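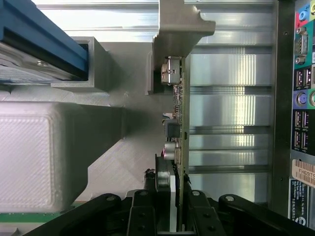

Wrist cam view, gripper closed on the expansion card

clastov_kid
Our card swap rig for the spring student project is finally at the fun stage!! The gripper takes the card by the lower edge and everything else is held by fixtures we printed ourselves (you can see the print lines, I kind of love them). Run 614 is on the log as of tonight. Ask me anything, I will talk about this all day.

sistmont_b
Love it. What's your closing force? We're at Sistmont and gripping a bare board makes me nervous - there are small parts all over that thing.

clastov_kid
We capped it low, 380 on our controller's scale. At 304 the card slid in the fingers every time.

liao_bench
I'd still grab the metal bracket. It's stiff and it has nothing to break. Team Liao did it that way last May and we never cracked a card.

clastov_kid
Tried it! With the bracket grip our card swung at the other end and we missed the slot. Board edge is way better for lining up.

liao_bench
Then your approach angle is off. Slow down the last bit and the bracket works fine.

sistmont_b
Kind of with liao on this one, but that wrist view is so nice for alignment. Are you using the Cadamo mount files?

clastov_kid
Cadamo base, version 4, with our own block on top. I'll try the bracket again at half speed and post both logs - if I'm wrong I'm wrong!

liao_bench
Deal. Post the misses too please

Clastov Robotics Club Forum | Contact the moderators | Back to top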